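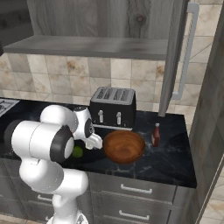 *Last edited 15th June*

# Can I watch the Talukder Cup games after they've been played, without seeing the score first?

**baseline_wostier**

Hi all! I moved to Wostier last winter and I still follow my old team, Skirasar, who play in the Talukder Cup this summer (women's basketball, in case there's another cup by that name, I never know). The games tip off while I'm at work, and by the time I get home the whole thing is over. I signed up for Savora because it says it carries every game, and it does, but the replay page shows the final score right there in the title! Big letters, green box around the winner. I opened it last night to watch the opener and knew we'd lost before I'd even sat down.

I've looked through the settings twice and can't find anything about hiding scores. I'm on the TV app mostly, but I've got it on my phone too. Is there some trick to this? Also, do the replays stay up for a while? I'll be away for part of July and I'd love to catch up on the group games when I'm back.

---

**secondhalfsub**

Yes, you can hide them, but you have to do it from a browser. The TV app doesn't have the setting at all, it just copies whatever your account says. What I did:

1. Log in to Savora on a computer (the phone browser works too if you ask it for the desktop site).
2. Open your profile, then **Viewing**, then **Match info**.
3. Turn off **Show results**.
4. Sign out of the TV app and sign back in. If you skip this, the old titles hang around for ages.

The title then says only the two team names and the round. Mine stuck the first time.

One thing to watch out for: it doesn't change the length of the video. A regular game replay on there runs close to the same length every time, so if you see one that's a good bit longer, well, you've got overtime coming. I put a strip of tape along the bottom of my TV for the whole group stage last year and my family thought I'd lost it, but it covers the time bar perfectly!

And turn off alerts on your phone. The Savora ones are separate from the results setting and they will get you.

On how long replays stay up, mine were there for seven days after each game and then they were gone. Highlights stay longer. So depending on when your trip is, you might miss some.

---

**wostier_hoops**

just dont look at the title lol. I put my hand up and scroll

---

**cheapseats300**

Adding to the long answer above, which worked for me too. If you're going to be away, see if your plan lets you download. I'm on the bigger plan and there's a little arrow next to each replay on the phone app, and downloaded games kept playing for me after they'd vanished from the list. My sister is on the basic plan and she doesn't get the arrow, so check before you count on it.

Each game took up more room than I expected, so I had to clear out a pile of old videos (2000 of them, mostly of my dog, it was painful). I'd pick the lower quality if your phone's nearly full. You can still follow the ball fine on a small screen.

Good luck to Skirasar, unless they draw us in the next round!

---

**baseline_wostier**

The browser setting did it, thank you!! Signed out and back in on the TV and the scores are gone. No arrow on my plan, so I'll probably try to watch a couple from the hotel.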